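Skustar 不锈钢电热水壶：放在客房台面上用了两周

客房里的水壶很少有人认真挑。去年装修的时候，我把钱花在了床垫和窗帘上，水壶是顺手从厨房淘汰下来的塑料旧壶，壶盖扣不严，烧水时有一股味道。今年春天有个客人走之前问我，能不能换一个，我才开始看这一类东西。

要求不高：不锈钢，底座要小，壶嘴倒水不淌，盖子单手能开。最后在 Runlow 的网店买了 Skustar 的这一款。下面写的是它放在客房台面上两周的情况，我自己每天用，中间有两位客人住过。 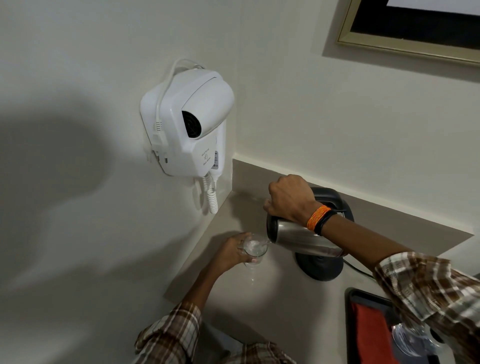
文：Liliana Carbone
Fivcombe 居家栏目撰稿人，自营一间短租客房

先说倒水，这是我最在意的一点。旧壶的毛病是倒到一半水会沿着壶嘴往下流，弄得杯子外面和台面上都是。Skustar 的壶嘴收得比较紧，手腕稍微一斜，水就成一股下来，对着普通的透明玻璃杯倒，不用特意瞄准。倒得慢也不容易挂水。收回来的时候偶尔会有一滴留在嘴边，拿布擦一下就行。

把手是黑色的，握着不滑，手指和壶身之间留的空也够，烧开以后提起来，指节碰不到金属。我手不算大，装满的时候单手提有点沉，客人里有位老太太是用两只手端的。如果家里有手腕不好的人，建议每次只烧要喝的量。

壶身是拉丝金属。选它之前我犹豫过，因为镜面的那种刚拿出来确实漂亮，可是手印和水渍太明显，客房每次打扫都得重新抛一遍。拉丝面好打理得多，湿布擦完再用干布带一下，看着就干净了。顶上和盖子是深色的，灰尘会显一点，打扫时顺手抹掉。

底座是圆的，黑色，不占地方。壶放上去没有方向要求，转到哪边都能通电，摸黑起来烧水也放得准。客房那一段台面拐角很浅，后面还有一道高出来的挡边，大一点的底座放不稳，或者要往外挪出一截，人走过容易碰。这个底座贴着挡边放正好。

电线也是黑的。在浅色台面上比较显眼，这一点我不太满意，要是有浅色版本我会选浅色。说明书里讲多余的线可以绕在底座下面，绕是能绕，但线偏硬，绕好以后底座有时会翘起一个角，得按几下。我后来干脆不绕了，顺着台面往旁边理直。

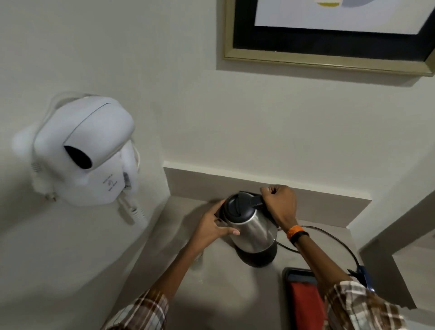 烧水速度和声音

功率是600瓦，在水壶里算低的。我买之前就知道，也是冲着这个买的：客房那一路电上还接着别的东西，旧壶和电吹风同时开，跳过闸。换了这个以后没再跳过。代价是慢。急着出门的时候站在旁边等，会觉得它怎么还不开。烧满一壶，我一般先去洗脸，回来差不多好了。只烧一杯的话可以接受。

如果你家厨房的线路没有问题，又习惯早上一口气烧一大壶灌保温瓶，那就别买这款，找功率高的。

声音中等。刚开始几乎听不见，快开的时候有一阵比较响的咕噜声，然后自动断电，开关弹起来“嗒”的一声。客房门关着，隔壁房间听不到。没有提示音，我觉得挺好，夜里起来烧水不会吵醒人。

关于位置

客房的台面同时要放水壶和杯子，墙上还挂着电吹风，能用的地方有限。壶最后固定在靠里的位置，吹风机在旁边的墙上，头顶斜上方是一幅金边的画。我本来担心水汽会熏到画框，所以特意看了几天：水汽主要从壶嘴出来，把壶嘴转向外面就没什么影响。不过如果上方是吊柜，还是应该往外拉一点再烧。

吹风机的卷线垂下来，取用时会晃，离水壶太近容易勾到把手。我的办法是把壶往另一侧挪开一些，再把把手转到外面。这种事住酒店时从来没想过，自己布置房间才发现台面上每样东西都在互相挡路。

杯子我用托盘装，黑色的那种，垫一块红布餐巾。壶不放进托盘。试过把底座也放进去，倒水时托盘会跟着动，不如直接放台面踏实。

清洁

这边水硬，旧壶用不了多久壶底就是一层白的。新壶用到现在，壶底有几个浅色的点，用柠檬酸加水烧一次，泡一会儿，倒掉再冲两遍就没了。壶口够宽，我的手能伸进去擦，这一点比很多细口的款式实用。

盖子内侧有一圈缝，会存水。客人退房以后如果几天没人住，要把盖子打开晾着，不然里面会有闷的味道。盖子不能拆下来洗，算是一个缺点。

新壶第一次用，按说明烧了两壶水倒掉。第一壶有一点金属味，第二壶就很淡了，第三壶我泡了茶，喝不出来。

和别的比较

同时看过的还有 Innes 的一款，外形差不多，盖子是按钮弹开的。按钮用起来更省事，但弹得太猛，盖子内侧的水珠会甩出来，我在朋友家试过，袖口湿了一片。Skustar 的盖子要自己掀，掀起来有阻尼，停在哪里就是哪里。Innes 的线软一些，收纳比它好。价格两家差得不多，我看重的是盖子和壶嘴，所以没有犹豫很久。

售后

保修12个月，从签收算起，要留好订单。我发邮件问过店里一件事：底座坏了能不能单买。回复说可以，但不保证一直有货。Runlow 发货比页面上写的晚，说是两天，结果到星期五才收到，包装没有问题，里面的泡沫卡得很紧，第一次拿壶出来费了点劲。

优点
壶嘴出水稳，倒玻璃杯不洒
拉丝壶身不显手印
底座小，浅台面放得下
功率低，老线路也能用
壶口宽，手能伸进去擦

缺点
烧满一壶要等
电线偏硬，绕在底座下面会翘
盖子不能拆，内侧存水
装满以后单手提偏重

适合谁

客房、办公室茶水台、单身公寓，一次最多烧两三杯的人。人口多的家庭不合适。

我给它四星，扣掉的一星在电线和盖子。客房里会继续用这一个，厨房那边我还是用原来的大壶。下次换季大扫除时如果壶底的水垢情况有变化，我再回来补几句。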